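Maltville counts its cups, comes up short

The Maltville town council has voted to spend $600 on replacement kitchenware for the community hall on Wanik Street, ending a dispute that has run since February and outlasted two coffee makers.

The hall's shared kitchen is meant to stock 200 cups. An inventory posted on the door in late winter put the number at 6, a drop that residents have blamed variously on the choir, the bowling league, the choir again, and the natural tendency of cups to leave town. A call for their return went out in the water bill. It brought in four mugs, none of them the hall's, and a gravy boat.

Katsaros Restaurant Supply, which won the order by being the only shop to answer the phone, will deliver 198 new cups. Anyone good at arithmetic will notice that this brings the total to more than 200. The council noticed as well, and spent the better part of an hour on whether the extras should be called spares or a surplus. They will be called spares.

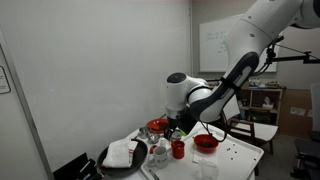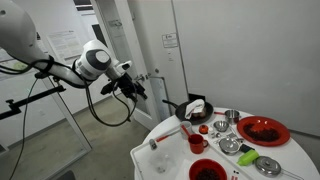
Color took up most of the remaining evening. The original cups were white, like nearly every cup in nearly every house in Maltville, and several speakers felt this had made them too easy to take home by mistake. A red plastic cup, like the one on the table in the first photo, is harder to pass off as your own after the spring potluck, and the motion for red carried with one vote against. The dissenting member said red made tea look sad and asked that this go in the minutes, where it now is.

A rival plan to engrave every cup with the words "Property of Maltville" was dropped when the quote came in higher than the price of the cups. So was an offer from the neighboring town of Hondus to lend its own set. Hondus has offered before, and Maltville is still hearing about the folding chairs.

The new cups go into service after the harvest supper, which organizers felt was too risky a debut. A sign-out sheet will hang by the sink. The pen will be on a string, the last one having gone missing in the spring.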